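Flat parcels: stand them up or lay them down?
Print this page | E-mail this thread

LenaKubiak
We took on a run of secondhand store shelving in February, the gray metal kind with pegboard backs, and I've been going back and forth on the flat kraft paper packages ever since. Standing up they look lovely for an hour, and then the whole row slumps like tired schoolkids! So I've gone over to laying them flat, bigger one in front, smaller one tucked behind.

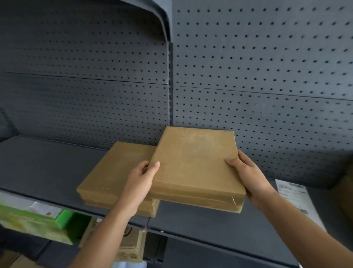
Reading time: 2 min

Henryk_J
Flat every time, Lena. My one worry is the overlap. Whatever sits underneath gets its corners crushed, and customers do notice, bless them.

bogdan.pietrzak
I'll have to disagree with Henryk (sorry, old friend). Upright with a bookend takes a third of the room, and you've got perfectly good pegboard there, so hang a couple of hooks as dividers.

Henryk_J
Hooks poke holes in paper, Bogdan. I lost 13 parcels that way and I'm still a little sore about it.

LenaKubiak
Oh dear, 13! Flat it is for now, and I'll tape the price tags down while I'm at it.

Comments (2)

Teodor W.: Would a strip of felt on the deck help with scuffing? We did that at Lisby and liked it.

Przemysław: Still on team upright.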